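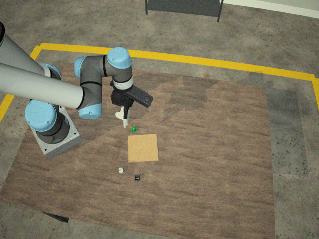
Getting a Simulated Cell to Hold Still

The Pravix cell exists in software only. It has one arm, one table and a pick task that Hannelore Lehner uses to check every change to the controller: move the green die onto the tan square, leave the white die and the black die alone. Looking after it takes more work than a visitor to the Gernelness office would guess.

Most of that work is in the base. The arm sits on a gray block turned at an angle to the table edges, and the controller has to know that angle. In March a scene file was saved with the block rotated by two degrees and the old value left in the controller settings. The arm moved smoothly and closed its fingers beside the die. Urs Gasser spent a day tuning the grip force before he looked at the mount.

The repair was to keep the base pose in one file, read by both the scene and the controller. Gasser then reran the set of 119 starting layouts and compared the fingertip position with the die center in each. In 17 of them the error was still too large. Those all had the die far from the base, and the cause was a tool length entered without the collar above the gripper – a short part, easily missed. 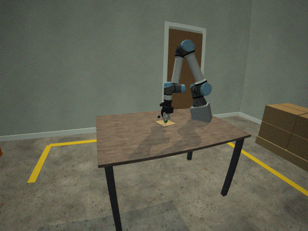

Last updated: May 2024

Lehner now works through a fixed routine after any edit to the model:

Load the scene and let it settle for 6 seconds with the arm parked.
Read back the base pose and the tool length.
Drive the fingers straight down over the square and stop short of the surface.
Check the height from two camera views, one steep and one from the side.
Run a single pick, then the full set.

The side view matters for height. From above, a fingertip that is too high looks much like one that is on target.

Contact settings come last. The dice are small and light, and with a coarse time step the fingers can sink into a face and throw the die across the table when they open. Jonas Moser halved the step during contact and left it alone elsewhere – the full set runs longer, but no die has left the table in his logs.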